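4.2 The sorting line and its measuring station

Of all the places we visited for this study, the parcel room at Greltmont was the one we kept going back to, partly because the people there were so generous with their time and partly because so much of what we wanted to understand about soft packages happens on one short stretch of belt. The first author (Gavalas) spent most of May there, standing next to the line with a notebook and, on the better mornings, a cup of the very strong coffee that Attila Farkas brews for the early shift. Much of what follows comes from those notes, and from the long and good-humored arguments we had about them afterward.

We should say a little about what we mean by a soft package. Boxes have been well served by the literature, and for good reason: a box has three sides you can measure, and it will have the same three sides when you measure it again tomorrow. A plastic mailer with a sweater in it is another matter. It sags, it puffs up when the air inside has nowhere to go, and its corners fold under when it is set down in a hurry. In the 30 hours of work we logged at Greltmont we recorded 872 soft packages passing through the station, and the same package could come out noticeably longer or shorter depending on how it had been laid on the pad. The workers know this perfectly well. Several of them had a habit of patting a mailer flat with the palm before letting go of it, and one told us that her mother used to do the same with bread dough.

The belt is fed by hand. Packages arrive in slatted plastic crates, and each one is lifted out and placed on a flat black pad where its size can be taken. Rulers are printed on the pad itself, along the near edge and up one side, so that a person can check a length by eye if they care to. After that the package goes on to the belt proper and travels down to the bags and cages at the far end, which we discuss in Section 4.3.

We had expected the pad to be the slow part. It was the crate. When mailers are piled high they settle into one another, and the plastic clings, so that pulling on one package shifts two or three of its neighbors. Straps are a particular nuisance. A strap that hangs over the rim can snag in the slats, and the usual remedy was to flick it back on top of the pile before lifting, a small gesture which we saw so often that we eventually gave it its own code in the Bozsik scheme (see our coding notes of 2008-12-07, where it appears under "clearing"). Figure 6 shows a full crate beside the pad, with a strap over the rim and a bundle spilling over at the front corner.

It may be worth adding that crates were rarely filled to any agreed level. The Grimivo handbook, which was taped inside the cupboard door, asks that crates be filled to the rim and no further. In practice they were filled until the pile looked as if it might slide, and then usually one more was put on for luck. We did not find this careless. Fewer crates mean fewer trips across the room, and the people doing the walking were the same people doing the filling.

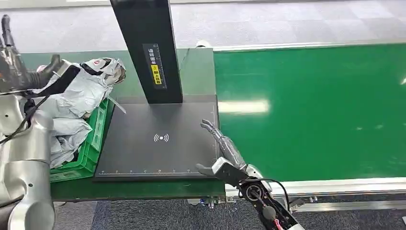
Figure 6. Crate of plastic-wrapped packages next to the measuring pad, with the green belt leading away to the right. The ruler marks are printed in white on the pad.

4.3 Bags, cages and the end of the belt

At the far end the work changes character quite a bit. Packages come down one at a time, and whoever is standing there has a few seconds with each before the next one arrives. We had hoped to use the Prustness categories here without any changes, but they assume that every bag hangs open at the same height, and at Greltmont the bags were hung wherever there was a free hook.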